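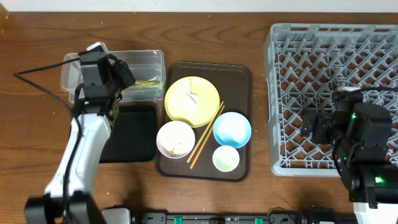

About Nenska

Nenska is a table service and dish return company. We supply trays, bowls, plates and chopsticks to workplaces that want a proper sit-down lunch but have no kitchen of their own, and we clear and wash everything afterward. The food comes from whichever caterer the customer uses. We handle the rest of the table.

The company was started by Javiera Orellana, who had managed a staff cafeteria and was tired of throwing out disposable bowls by the sackful. Her first order was for 30 trays. Today we have 1,088 trays in circulation and wash over 1,000 bowls on a normal working day.

What we do

We bring the trays set, and we take them back as they were left. Customers do not need to scrape, rinse or stack. A person finishes lunch, puts the chopsticks down on the tray and carries it to the return point. Leftovers, napkins and sauce packets can stay where they are. Sorting them is our job, and we would much prefer to do it ourselves than find a packet in the bottom of a drain.

Our services are:

Daily lunch service, for offices and workshops with regular numbers
Meeting trays, delivered and collected the same day
Return only, for customers who own their dishes and want them cleared and washed
Clearing training, one morning, at our place or yours

How we clear a tray

Every tray is cleared the same way, whoever is doing it. Solid trash comes off first and goes into a clear container, so that anything put there by mistake can be seen and taken out again. Wrappers and paper go in together at this stage and are separated later. Loose rice and other dry food goes onto a black tray, where it shows up well. Bowls and plates go to the rack, chopsticks to their own holder. The serving tray itself is wiped last.

Rice is the food we deal with most. It sticks to the inside of a bowl when it dries and it gets everywhere when it doesn't. New staff spend their first practice sessions on rice and very little else. After that, soup is easy.
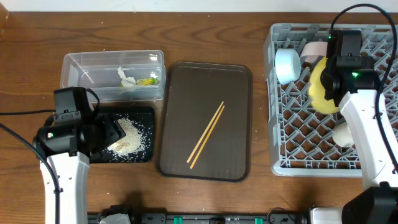
Clearing table, with the rice tray below the clear container and the dish rack on the right.

We count what we scrape, by weight, and customers on the daily service can ask for their own figures. Several have cut their rice portions after seeing a few weeks of them. One went the other way and ordered larger bowls, which was also fine with us.

Our dishes

We use colored dishes in our standard sets. The colors help with sorting, since each size has its own, and a missing bowl is noticed quickly when a set is laid out. Customers who want plain white can have it on request, although it takes us a little longer to pack. Trays are dark brown with a raised rim and rounded corners. We have tried lighter ones and went back to brown within a season.

Chopsticks are wooden and are replaced on a fixed schedule – we do not wait for them to look worn. Forks and spoons are available for every order. Please tell us how many you need when you book, as they travel in a separate case.

Chipped dishes are taken out of service. We do not charge for normal breakage. We do ask customers to tell us when something has been broken, so that we can check the rest of the set and send a replacement with the next delivery.

Where we work

Our washing room and office are in Erkgate. In June we opened a second, smaller room in Cutov, which handles returns from that side of town and is also used for clearing training. It has long wooden tables at standing height and space for a small group. Deliveries still leave from Erkgate, so please send all questions about delivery times there, including those for Cutov addresses.

The Lu set

Lu is our small set, made for shared desks and narrow counters. It holds one plate, one bowl and one pair of chopsticks on a shorter tray. We introduced it after customers told us the full tray was too wide for their break room. There are 654 Lu sets in use. They can be mixed with full trays in the same order, and they are washed and returned in the same way.

Working with us

Most of our staff start in clearing and move to delivery or packing later, if they want to. No previous kitchen experience is needed. Shifts are in the early afternoon and early evening, when the trays come back. Training is paid – this includes the first practice sessions with rice.

Open positions are posted at the Erkgate office and on the jobs page of this site. If nothing is listed, you can still leave your name at the front desk and we will contact you when a place comes up.

Contact

For new orders, use the booking form and give us the number of people, the address, and the time lunch is served. For changes to an existing order, speak to your driver or call the office before the end of the previous working day.

Page last updated 19 November 2024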